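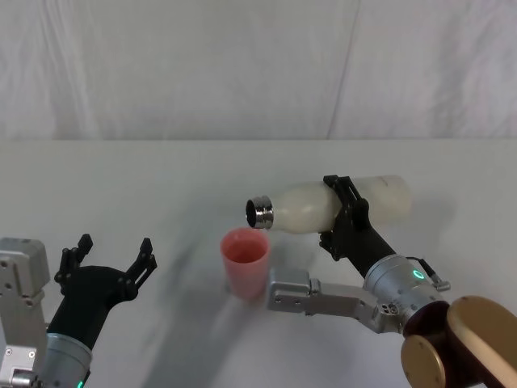 **Can a small lab run two arms from Plodance without writing its own motion planner?**

For most tabletop work it can, provided somebody on the team is willing to read logs and edit a config file by hand.

I've been using Plodance as the planning and control layer on our two-arm bench since September. Before that we ran a pile of scripts built up over several projects, with a separate collision checker that had to be started first. This review covers version 5 of the software, the paid lab license, on a Linux workstation. I paid the normal price and have no connection with the company.

## What it does

Plodance takes a description of your arms, a description of what you want them to do, and one or more camera streams. It plans paths for both arms together, checks them against each other and against anything in the way, and sends the result to the controllers. It comes with a task editor, a simulator, a log viewer and a Python library. There's also a perception module, sold separately, which I bought three weeks in and have mixed feelings about.

It doesn't train policies. If you want to run a learned policy, you write a small wrapper and Plodance treats its output as a suggested motion, which it then limits for speed and collisions. That part works and is well documented.

## Setup

Installation was one package and a license file. The arm description import took longer. Our files loaded without complaint, but the link between the gripper and the wrist was rotated a quarter turn, and the importer didn't warn me. I found it by jogging one joint at a time and comparing the simulator with the bench.

Calibration between the two arms is good. You move each arm to a set of touch points and the tool solves for the offset. The default is 30 points. I tried it with fewer and the result was worse, so leave that alone.

The settings that matter are all in one file. The ones I changed on the first day:

- joint speed limit, which ships too high for a shared table
- minimum distance between the arms
- gripper force, set separately for each hand
- the stop behavior when a camera stream drops

That last one defaults to "continue with last known state." I think that's a bad default. Change it to "hold."

## Planning

The planner is the reason to buy this. Our main task is pouring from a bottle into a plastic cup, with the option of using the second arm for support or handover. Pouring is awkward for a planner. The bottle has to approach level, the mouth has to end up over the rim, and the wrist has to have enough rotation left to tip it. Many planners will happily get the bottle to the right place with the last joint already near its limit, and then the tilt fails.

Plodance lets you write the tilt as part of the goal. You say where the mouth needs to be, which direction it should face, and how far it must still be able to turn. The planner then throws out approaches that can't finish. With our old scripts we handled this by picking a start pose by hand for each cup position. I no longer do that.

I ran 1,247 planning requests over a grid of cup positions in the simulator and 1,722 on the bench over the following weeks. Nearly all the failures in simulation were at the outer edge of the reach, where I'd expect them. On the bench there was a second group of failures with the cup placed close to the arm doing the pouring. The link behind the wrist runs low over the table in that pose and the planner refuses to bring it near the cup. It's being careful, and it's correct to be, but the message you get is "no valid path" with no hint of which two things would have touched. The log viewer does hold that information, three clicks down, under a tab called Pairs. It should be in the message.

Planning time is fine. A single-arm approach comes back fast enough that I don't think about it. Two-arm plans with a handover are slower, and if you change anything in the middle of one, the whole plan is rebuilt from the start.

## Control

Execution is smooth. Paths are blended without the small stops at waypoints that our scripts produced. The tilt can be run on position or on a rate, and for pouring the rate mode is better.

The idle arm gets its own setting, and it took me a while to get it right. There are three choices: freeze, park, or ready. Freeze leaves the arm where it is. Park sends it home. Ready keeps it near the work with the gripper open, and moves it out of the way if the other arm's path needs the space. I use ready. Be aware that in ready mode the idle arm may make a small move you didn't ask for, and the first time it happens it will surprise you. Keep your hands off the table.

Grip control is basic. You set a force, and the fingers close until they reach it. There's no slip detection in the standard package. For a smooth plastic bottle held at the middle, I had to raise the force above the default before I trusted it through a tilt. Raise it in small steps.

## Perception

The add-on module finds objects, fits a simple shape to each one, and passes them to the planner. It's good with plain solid things. An opaque cup on a plain table is found right away, and the rim is placed well enough to pour over.

It's weaker with two kinds of surface. Translucent plastic gives it trouble, and the fitted shape tends to come out thinner than the real object. Shiny metal is worse. A bright metal neck on a bottle was often left out of the fit, so the planner believed the bottle ended at the shoulder. If you then ask for the mouth to be over the cup, it will be off by the length of the neck.

The fix is to give it a model. You can draw a bottle as stacked cylinders in the shape editor in a few minutes and tell the module to match that. Once I did this the pour point was right. But I paid for a module that was supposed to save me from drawing cylinders.

Soft shadows were less of a problem than I had feared. A broad shadow from an arm was picked up as a thin object on the table a few times early on. There's a minimum height setting that takes care of it.

## Task editor and logs

The task editor is a block diagram. For short tasks it's fine. For anything with more than one branch I write Python, and the library is clean enough that I'd skip the editor completely if I were starting over.

The logs are the second-best part of the product. Every run is saved with the plan, the joint data, the camera frames and the settings in use at the time, all on one timeline. You can scrub back to a bad moment and replan from there in the simulator with the same inputs. I've found two of my own bugs this way, one of them a year old.

The files are large and there's no automatic cleanup. Check your disk.

## Compared with the others

I had a trial of Lorkwood before buying. Its simulator looks better and its editor is easier for a new person. It plans one arm at a time and treats the other as an obstacle, and for handovers that wasn't enough for us. If you have one arm, I'd look at Lorkwood first.

Jultov is cheaper and open at the lower levels, and you can change the planner itself. You'll need to. I spent a weekend on it and got a single arm moving. A group with a full-time software person could do well with it.

## Support

Email only. Answers came within a day or two and were written by people who had read the question. The quarter-turn import bug was confirmed and is listed as fixed in the next release. My request for clearer path failure messages was "noted."

The license is tied to one workstation. Moving it takes an email.

## Ratings

| Part | Score out of 5 |
|---|---|
| Planning | 5 |
| Control | 4 |
| Perception add-on | 2 |
| Task editor | 3 |
| Logs and replay | 5 |
| Documentation | 4 |

I'm renewing the base license. I'm letting the perception add-on lapse and will keep using the drawn shapes with our own detector — the library accepts poses from any source, and the wrapper was a short job.

If you buy it, turn down the joint speeds and change the camera-drop setting before you power anything on.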